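Clear boxes replace cardboard at Dollevmont supply room

DOLLEVMONT — The community supply room on Rinel Street has switched from cardboard cartons to clear plastic boxes with lids and carrying handles, and residents can begin borrowing them in July.

The change covers the sewing, first aid and craft kits that the room lends out to households, clubs and classrooms. Until this spring they were kept in shoe boxes and shipping cartons, many of them taped at the corners and relabeled several times.

"People opened four cartons to find one," said Afaf Hourani, who runs the room. "Then the cartons went back on the wrong shelf."

The town bought 300 boxes from Kakirden, a housewares supplier, using money left over from last year's building repairs. A second order, which would bring the total to 600, is planned for the fall if the budget allows.

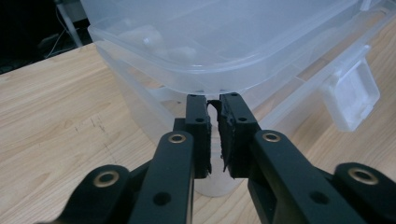

Do borrowers have to return a kit in the same box?
The box and the kit are checked out together under one number, so both need to come back together. A kit returned in a bag or another container will be accepted, but the loan stays open until the box is handed in.

The clear plastic was chosen so that staff can look over a kit without unpacking it. Each box closes with a latch at the front and has a handle on top. Hourani said the handle mattered more than she had expected, as many borrowers walk to the room or come by bus.

Rami Najjar, who teaches an evening sewing class at the Bataineh Center, tried two of the boxes with his students before the order was placed. He said the class used to lose part of its first half hour to sorting out bobbins and thread.

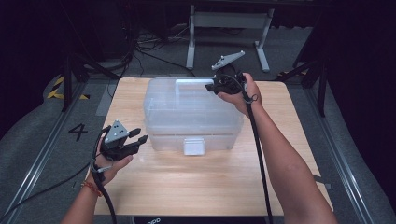 His students also asked for a list of contents to go with each kit, and one will be included. The list is printed on a card and kept inside the box, facing out. Borrowers are asked to check it before leaving and to tell the desk if something is missing. There is no charge for small items such as pins, needles or bandages. Scissors, measuring tapes and cutting mats must be replaced or paid for.

Moving the stock took most of a month. According to the room's inventory, 487 kits were on the books at the start. Some were combined and others retired, mostly craft kits with dried-out glue and paint. Those still waiting for a box will stay in cartons on the back shelves and can be requested at the desk. 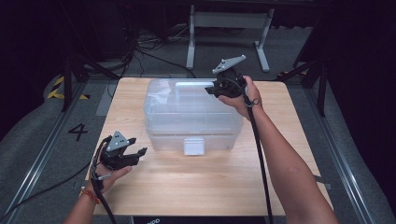
The old cartons that were still in good shape went to Qusai Semaan's used book shop, two doors down. The rest were recycled.

Loans run for 2 weeks and can be renewed once by phone. Borrowers should empty out scraps and loose thread before returning a kit, and wipe the box with a damp cloth if it needs it. Solvents and scouring pads should not be used on the plastic.

The supply room opens at 10 a.m. and closes at 6 p.m. Groups that need more than five kits at a time should call ahead and ask for Siham Sleiman.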